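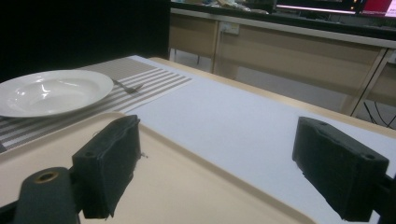 November, notebook, Vandgate bench

Pad rule first, while I'm still annoyed about it. Senari's checklist says swap finger pads every 3657 grasps, and I've been treating that as gospel, but look at the left one — frayed edge, little thread sticking out. From now on I check pads by eye before every table-setting run, and a loose fiber means stop and swap! Log the pad number too (121 is next in the drawer). Clumard folks, same rule for you please. Still need to ask Aidoo for 3 more sets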